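Visit report: demonstration collection at Trimine, Hukthorpe

Trimine opened its Hukthorpe site to outside visitors for one day this month, and I took one of the morning places. The company collects manipulation data for other people's learning systems. It does not build the robots it sells data for, and it does not train the final models. What it ships is episodes: synchronized video, gripper state and a short text label for each attempt at a task. I went mainly to find out how the attempts are specified and what gets rejected, as our own group has been throwing away too much.

The task on the schedule was bottle handling. The objects are empty drink bottles with the caps removed, laid on a wooden table, and the instruction is to take one by the body and transfer it to a target. Clear plastic is a deliberate choice. Depth sensing returns very little from it, and a color image shows mostly whatever is behind the bottle, so a policy has to work from the label, the neck ring and a few highlights. 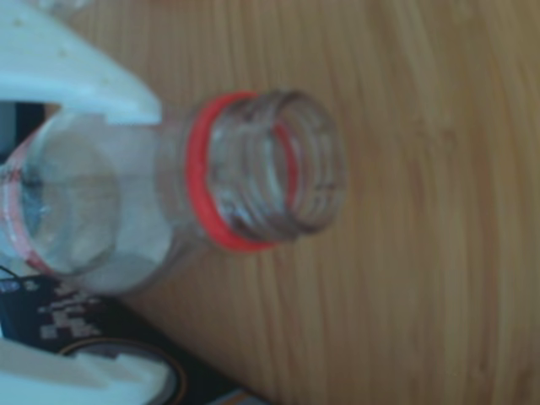 Trinidad Ambrosio

December 2020

The collection protocol is a nine-page document called Policarpio, after the street where the first version was written. Each task has a start layout, a permitted range of variation, a success condition and a list of reasons to void an episode. For bottles, the permitted variation covers position on the table, direction of the neck, the number of bottles present and whatever else is left on the surface. Clutter is allowed and in some blocks required. Earlier sets recorded on bare tables gave policies that did well on bare tables.

Success is defined narrowly. The bottle has to leave the surface, stay in the jaws during the transfer and end inside the target without being dropped from above the rim. An attempt that misses and recovers is kept and tagged as a recovery. Recoveries are the part of the set that customers ask for most, and under the previous protocol they were voided. I would have liked to see figures on how much they help. The answer I got was that customers seldom report back.

The bottle set stood at 2,655 accepted episodes at the start of the day. The target for a block is 400, after which the layout rules change and the wrist is checked against a printed gauge. A block that fails the gauge check at the end is not discarded, but it is flagged and sold separately at a lower price.

The gripper is a printed part with hobby-class servos. Staff were direct about the reasons: when a jaw cracks, a replacement can be printed overnight, and a design that customers can reproduce makes the data easier to use. The costs are backlash and some flex in the fingers under load. Neither matters much with an empty bottle. I doubt the same hardware would give usable data on a full one, and no full bottles were on the task list. 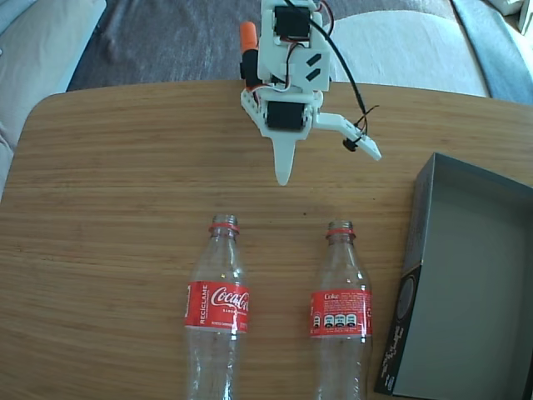
Two bottles with their necks toward the gripper; the left label carries the word "RECÍCLAME."

Labels in more than one language are treated as useful variation. The text instruction attached to an episode never quotes the label. It refers to objects by position or type ("the left bottle"), and a second person writes it from the video without seeing the operator's notes. Where the two disagree about which bottle was meant, the episode goes to review. That happens more often with two similar bottles side by side than with any other layout, and the review queue was the slowest part of the process on the day I was there.

Storage and review run on an in-house tool named Bitance. It plots jaw opening against time under the video and lets the reviewer step through one sample at a time. The most useful feature is a simple one. If the jaw position stops changing before the commanded position is reached, the tool marks the interval as probable contact. On a thin-walled bottle the mark comes late, as the wall gives before the servo registers much load. Reviewers correct it by hand, and the corrected marks are included in the delivered files along with the automatic ones.

Operators work in sessions of 70 minutes with a change of task between sessions. The best single session recorded on bottles produced 41 accepted episodes. I asked whether speed was rewarded and was told it was not, and that fast operators tend to converge on one approach path, which reduces the value of the set. Policarpio now requires a change of approach direction after every ten attempts.

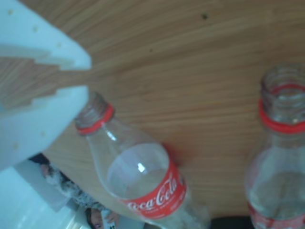 The collection rooms are furnished like ordinary living spaces, with domestic tables and soft seating, and people may be present during recording. Background motion is accepted provided it stays clear of the workspace. The release form covers incidental appearance, and customers can request a version of the files with faces blurred. Blurring is done after review so that it does not affect the contact marks.

Lighting is not controlled beyond a minimum level. Exposure is fixed at the start of each block, which leads to some soft or dim footage late in the day. Trimine keeps it. My own preference would be to record the light level with each episode so that a customer can filter on it, and I left that as a written comment.

Points I could not settle: how many separate operators contributed to the bottle set, and whether the test split is divided by table or only by episode. If only by episode, scores on it will be optimistic. The data sheet is due to be revised in January and is supposed to cover both. A sample of the delivered files can be requested from the Hukthorpe office; mine came without the correction marks, and I have asked for them.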